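Travedow Surgical Skills Program
Progress report to the Teltance Fund
23 May 2026

Period covered: the second half of the grant year

Summary

The program is on schedule in most areas. Trainee enrollment is ahead of plan, the loan library is open, and the evening sessions have started at both sites. The online logbook is behind and will not be ready until July. Spending is within budget, with one transfer between lines that we ask the Fund to approve below.

Enrollment and attendance

We have 395 trainees registered, most of them in their first or second year of residency. Attendance at the weekday sessions has been steady. The evening sessions filled more slowly than we hoped, mainly because shift rosters at the partner hospitals are issued late. Two of the hospitals have now agreed to send us their rosters before we set our dates, and the last set of evening bookings was better.

Trainees logged 1,482 practice hours in the period. These are hours signed for at the desk. They leave out anything done at home with borrowed kits, so the true figure is higher, but we have no reliable way to measure it until the logbook is working.

Teaching

The basic course still covers knot tying, wound closure, handling of tissue and care of instruments. We moved the session on needle angles to the front of the course after several instructors asked for it. Trainees were picking up bad habits early and spending the later sessions unlearning them.
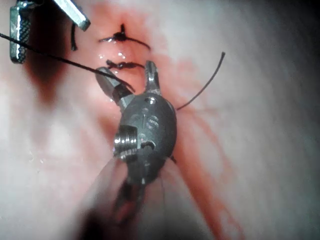

The written guide has been revised to match the new order. It is shorter than the old one and has been printed for the Sundomo site, where the wireless connection is poor. Remaining copies of the old guide have been recycled.

Instructor numbers are adequate for now. We have 5 instructors on regular contracts and a list of others who can cover at short notice. Two of the regular instructors will be on leave over the summer, and we are recruiting cover.

Loan library

The library opened in the first month of the period. Trainees can take a kit for up to 2 weeks. Returns have been good. The main problem is missing small items, especially needle holders, and we now check each kit at the desk when it comes back. Late returns are handled with a reminder, and we do not charge for them.

Online logbook

The developer, Jaiswal, delivered a first version that did not meet the privacy rules of one partner hospital. The sign-in pages are being rebuilt. No extra fee is being charged for this work. We expect to test the new version with a small group before it goes to everyone.

Budget

Rent and staff costs are as forecast. Consumables are over the forecast because of higher enrollment. Travel is under. We ask the Fund to approve moving the unspent travel money to consumables for the rest of the year. The detailed figures are in the attached spreadsheet, on the second tab.

Next period

Finish and release the logbook
Fill the summer instructor cover
Agree evening dates with the remaining partner hospitals
Renew the lease at the Sundomo site, which needs a decision from our board before we can sign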